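The Koltton Bench Cell Care Kit, after a year of actual care
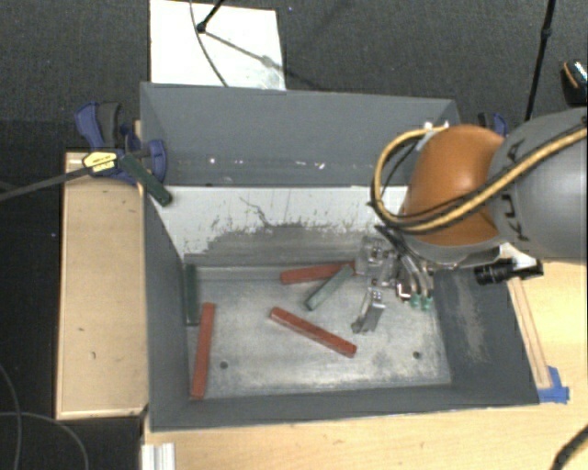
The bin at our Whitcombe shop, with red and green blocks in for a picking run. Clamps at the rear corners, blue tape at the near right.

28 Sep 2023

I bought the Koltton kit for the same reason people buy a label maker, hoping that ownership would change my character. It's a hard-sided case of stuff for setting up and looking after a small bin-picking cell: a torque driver with a handful of bits, corner stops, reusable cable wraps, a go/no-go gauge for fingertip wear, a scribing pin for teaching bin corners, touch-up paint, a bag of adhesive feet, and a laminated maintenance card with boxes to tick. The price was 500 dollars even, and for that I expected the case to have a handle that stayed on. It has now been reattached twice.

Our cell is a single arm over a sheet-metal bin on a wood bench. It picks blocks out, it puts blocks back, and in between I adjust things. The counter on the controller read 3,428 picks when I sat down to write this. That isn't much by factory standards, but it's plenty for finding out which parts of a care kit you reach for and which ones live in the foam forever.

Holding the bin still

Everything in a cell like this depends on the bin being where the robot thinks it is. Koltton's answer is a set of corner stops, which are little L-shaped blocks that screw down to the bench and hug the bin. They're nicely made. They also assume a bin with square walls, and ours slope, so two of the four stops touched nothing but air and the other two touched it only at the bottom.

I gave up and went back to bar clamps, which came from the hardware store and weigh more than the bin deserves. They have not let go yet. The one at the left corner has a long bar that sticks out sideways at hip height, and I've met it personally. I put blue tape down at the near right corner as a witness mark, so if the bin creeps I can see it before the robot does. Tape is not in the kit. It should be, and the stops should be sold separately to people with square bins.

Teaching the corners

The scribing pin is the best thing in the case. You put it in the gripper, jog down to each reference point, record, and move along. Our floor sheet has a pair of small round holes near its front corners, and I use those as the first two references. The pin centers in them very well. Before this I was using a pencil and one closed eye, and my second attempt never agreed with my first.

The card tells you to re-teach monthly. I re-teach whenever the bin has been off the bench, and otherwise I check one hole and call it good. If the pin drops in without rubbing, the rest has always been fine. If it rubs, check the clamps first and the numbers second. I lost an afternoon in September doing those in the other order.

Cables

The kit gives you a dozen soft wraps and the card gives you a paragraph on bend radius, which I agree with in every particular. The wraps themselves are fine on cables that don't move. On the arm I wouldn't bother. Ours has a thick yellow cable that goes over the gray link, makes a big loop out past the orange cover and comes back up to its fitting, with thinner black ones keeping it company. It looks like it wants tidying. Leave it alone! I once snugged that loop down with three Koltton wraps because it offended me, ran the wrist through its range by hand speed, and watched the wraps creak like a ship. They came off again before lunch.

What you do want to check is whether the loop can touch anything with the wrist at its extremes. Run each wrist joint slowly to both ends of its travel, stand where you can see the cable, and keep the stop button in your hand. The card says this too, in smaller type than it gives the touch-up paint.

Fingertips and fasteners

The wear gauge is a flat metal tongue. Slide it between the closed fingertips, and if it goes in, order new ones. Simple, quick, and it has been right as far as I can tell. It fits our small teal-green tips as long as you come in from the side. From the front you hit the bracket.

The torque driver is decent. It clicks when it should, though the grip gets slick with any oil on it. I go over the gripper screws weekly and put a paint-pen line across each head, so next week's check is mostly looking. The pen came from the Andunby starter box I bought years ago and is somehow still going, which is more than I can say for Koltton's, dry in its cap on arrival.

Paint

About the touch-up paint. It's a small bottle of gray, and there's a whole section of the card devoted to applying it in thin coats to the bin interior. You can judge from the photo how far I've got with that. The white panel at the far end is worn through to a big dark gray patch with flecks all around it, the far wall has a row of chips along the bottom, and the floor sheet is scratched from one end to the other.

I did consider painting it. Then I considered re-tuning the vision thresholds afterward for a bin that suddenly looked different, and put the bottle back in its slot. If your cell is on display in a lobby, paint away. If it's working, wipe the bin out, feel along the edges for burrs, and file those. A burr will scar your blocks and your knuckles. A scuff is only a scuff.

The maintenance card

Good card. Too long, and the daily list has items on it that belong on the yearly one (nobody is lifting the bench to inspect the feet every morning), but the order is sensible. I crossed out a third of it with a marker and follow the rest. Kelturero, who sold me the kit, will email you a blank version if you ask, and you can write your own. Mine now begins with "clamps, tape, pin" and gets less interesting from there.

Should you buy it?

For a first cell with a square bin, yes, and you'll use most of it. For a cell that already runs, buy the pin and the gauge as singles and spend the difference on clamps. Koltton does list them separately, at the very bottom of the parts page, under the adhesive feet.

Worth having: scribing pin, wear gauge, torque driver, most of the card
Still in the foam: corner stops, paint, adhesive feet
Handle: glued, this time

Three stars out of five. I'd go to four if they put a roll of tape in the slot where the paint goes.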